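November, evening

Second session on the stationery sort. The backlog is older than I had estimated. The lowest layer of the hall cupboard dates from the Prasport flat, going by the receipts mixed in with it, and it moved house twice without anyone opening it. I have now opened it.

Method as before. Tip one carton at a time on to a clear surface, take out paper first, then anything with a point, then anything that rolls. Paper goes to the recycling or the filing tray. The remainder gets sorted by what it does and not by what it looks like. Last month I tried sorting by size and ended up with erasers and sharpeners in the same tub, which was no use to either.

Categories for now: writing, fastening, sticking, cutting. Four is enough. I drafted a fifth, "measuring", and it attracted one ruler, so the ruler went in with cutting.

Pens: every one tested on the back of an envelope, three loops and a straight line. A pen that starts on the second loop is kept. A pen that needs to be warmed in the hand is not. The Grindo gel refills have dried out to the last one, although the packet claims a shelf life I had believed. Pencils are all usable once sharpened. Markers get the cap test: press until it clicks, leave overnight tip down, try again in the morning. Most of them passed.
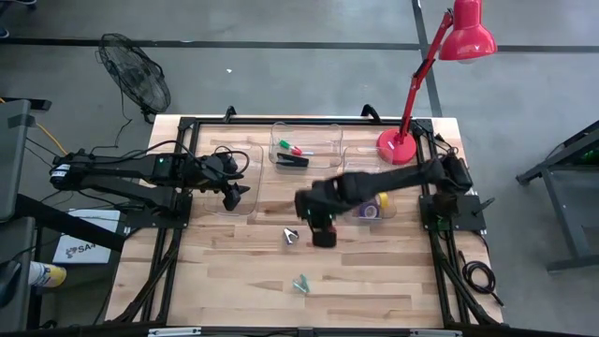 Clear tubs have been the right decision. With the old card boxes I wrote labels, and the labels were correct for a week. With see-through sides the label matters less, and a wrong item shows up without lifting anything out. The disadvantage is that untidiness shows too. I can live with that. The Larkow ones stack properly but the lids bow in the middle when loaded, so I have stopped using the lids. The Hudec ones are a few millimetres shallower and do not bow. I would buy those again.

Tape is a nuisance to store. A roll stood on its edge wanders, and a roll laid flat takes up the space of six pens. Flat is better on balance, at the end of the tub nearest the hand. I fold the loose end under by a centimetre before putting any roll away. It costs a centimetre each time and saves picking at it with a fingernail. Two rolls of brown parcel tape had gone brittle and split down the width as they came off. Both binned.

Staples: one full box of 1000, one box with a few strips rattling in it, and a paper bag of loose strips of a different gauge. The loose ones fit neither stapler. I tried them in both, and cleared the jam with the point of a compass. They have been put aside with the other metal. The long-arm stapler still closes unevenly on the left leg at more than 8 sheets. I cleaned the anvil plate with a dry brush and it made no difference that I could measure.

Clips are the one thing I have too many of. I counted the paper clips while the kettle boiled, and again with the tea: 136, excluding the bent ones. They are in a jam jar with a screw top. Binder clips I keep separately, since they hook on to the paper clips and come out in a chain. Small binder clips tend to end up loose on the table at the end of any sort, and I put them in last, when I know which container has room.

Time taken, a little under two hours, with a break. Cupboard shelf wiped down with a damp cloth and left open to dry. Found at the back: a key for a cash box I no longer own, and the instructions for a hole punch, in four languages, none of which explain how to empty it. It opens from underneath. I have written that on the sheet and filed it.

Remaining: two cartons, one of envelopes and one unmarked and heavy. Envelopes next, as the gum on the older ones is probably finished and they will go quickly. The heavy one I have slid along to the radiator end so that I stop catching my foot on it. Need more rubber bands, medium. The present ones snap at half stretch.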